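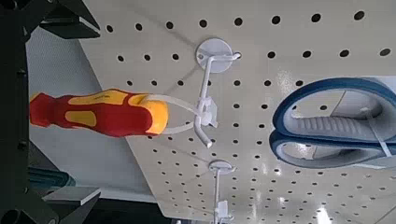 Pegboard and hook

Ticket 2507
Product: Tudose (glossary and reader), desktop version
Opened: May 2026
Status: Solved, one bit left over
Subject: Old English words with long vowels vanish from search after import

Hello all, me again with the dead languages. I'm going to keep this as a running log, as I did with the Latin verb business, so please forgive the length and skip to the bottom if you only want the fix.

I run the Old English reading group at Havwood. We've been building our own glossary for two years now, mostly me and whoever is awake enough after class, and it has just reached 1000 entries (hooray!). It lived in a spreadsheet until last week, when I finally moved the lot into Tudose so that people could click a word in the poem and get the meaning next to it. The import said it had gone through with no errors. Lovely. Then one of my beginners searched for stān, which means stone and is the sort of word you meet on your first morning, and got nothing at all.

I scrolled down the list and there it was, sitting under S, looking perfectly healthy. You can open it, you can edit it, and the example sentence is fine. Type it into the search box and it doesn't exist.

What I know so far

Searching for words with no long marks works. Cyning, fine. Scip, fine. Anything with þ or ð in it is also fine, which surprised me, as those are usually the first to go wrong.

Words with a line over a vowel are a lottery. Stān fails, gōd fails, but tīd works and so does mōna. I couldn't see a pattern. I thought it might be length, then I thought it might be nouns, and then I had a cup of tea.

Clicking on a word in the text has the same trouble. It finds tīd and shrugs at stān.

Tried, part one

Closed Tudose and opened it again. No change.

Rebuilt the index from the Tools menu. It whirred for ages and came back with exactly the same results.

Imported the spreadsheet again into an empty glossary, in case the first go had been unlucky. Same words missing, so at least it's consistent.

Changed the display font to Tinier, which is the one we use for handouts and has every odd letter you could want. The words look much nicer, but they still can't be found. I did notice that in Tinier the line over the a in stān sits a hair to the left of where it sits in mōna. I wrote that down and then ignored it for a day, which was silly of me.

Tried, part two

I went back to the spreadsheet and looked at who had typed what. We have a column for initials, thank goodness. All the words that work were typed by me. Nearly all the ones that fail came from the batch a student sent over from Asville, where she was staying with her aunt and using a different computer. That's 300 entries, plus a few she tidied up later in my part of the list.

So I did a little test. I deleted stān from the glossary and typed it in fresh at my own keyboard, same letters, same line over the a. Search found it straight away! I put her version back alongside and now I have two stāns which look identical and which Tudose thinks are different words. I did the same with gōd. Same result.

I then put the cursor at the end of her stān and pressed the backspace key slowly. The n went. On the next press only the line went and left me with a plain a. In mine the whole ā goes in one press. I have no idea what that means but I felt like a detective.

I've pasted both versions below, hers first, in case the forum keeps the difference:

stān
stān

Is there something I can do to the whole batch at once? I would dearly love not to retype three hundred words by hand, and the group meets again soon. We're meant to be starting The Wanderer, and that opening passage is no fun with half the glossary asleep.

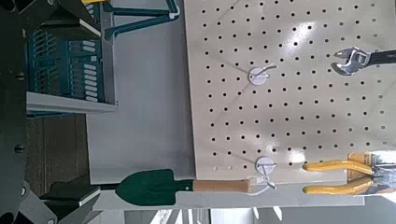

Valentin Nedelcu: Your backspace test has found it. There are two ways to store a letter like ā. One is a single character. The other is a plain a followed by a separate mark that gets drawn on top of it. They look the same on screen and both are allowed, but the search in Tudose compares them piece by piece and decides they don't match. Go to the import window, open Advanced and tick "Combine letters and accents". It's off by default. You'll need to import again into an empty glossary, since it doesn't touch entries that are already in. Keep a copy of the spreadsheet first.

Oh, that is wonderful, thank you Valentin. I'd seen that box and thought it was something to do with French.

Tried, part three

Saved a copy of the spreadsheet. Made an empty glossary, ticked the box, imported. Stān is found. Gōd is found. I searched for every long-vowel word on our first handout and they all came up, and clicking in the text works as well. I've deleted the old glossary and the spare stān with it.

The leftover bit

While I was checking, I came across something which isn't the same fault, but I'll put it in here so that it's with the rest. There are 44 entries that start with p and shouldn't. Old English has very few words in p, and ours had a suspicious crowd of them: pord, pulf, pinter. Any Anglo-Saxonist reading this will be groaning already. They're all w words. The scribes had their own letter for w, called wynn (ƿ), and it looks dreadfully like a p if you're in a hurry. Some of our entries were scanned from an old photocopy that keeps the wynns, and the scanner took them for p every time. So pulf is wulf, a wolf.

I can't blame Tudose for that one, and I don't suppose there's a tick box for it. A blanket swap is no good either, as it would turn pund, a pound, into wund, a wound, and both are real words. I'm going through them by hand with a dictionary, which is quite a pleasant job if I'm truthful.

Valentin Nedelcu: No box for that, sorry. You can filter the list by first letter and edit the headword straight in the table, so you needn't open each entry. Run the index again at the end or the clicks in the text will still look for the old spelling.

Will do. I've got as far as pinter, and I'm changing the ticket to solved. If whoever looks after the help pages is reading, could the accents box be mentioned on the import page? I looked there first. I'm happy to send in the two stāns if you want something to test with. The student has been told she did nothing wrong, and she's already asked whether she can have a go at the verbs in July.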